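Juvunus Club

The Juvunus Club is a student robotics club, and I've been its wiki editor for 2 years, so forgive me if this entry runs a bit warm! It grew out of an after-school class taught by Aroha Goodwin, who still signs off on every project plan (in green ink, always).

Members work in teams of four. Each team picks a household chore, breaks it into small moves and records people doing it with hand-held grippers. The club's first chore set, Kolent, was all kitchen stuff. Estura came next, and it's the one I love, with shoes, racks and a lot of arguing over which way toes should point.

History

The club opened in August with eight members and one long table. By 7 May 2020 the Estura log had reached 2,298 entries, every one of them typed in by hand (my wrists remember).

Shoe rack task

The shoe rack task is the one new members ask for first. You hold one gripper in each hand and move shoes on or off a little rack. Sandals are friendly enough, but sneakers love to roll over on you! 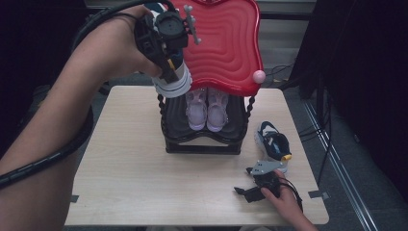 Shoe rack task, with two lavender sandals on the shelf and a sneaker on the table.

See also

McKinnon Cup, the club's yearly contest
Kolent chore set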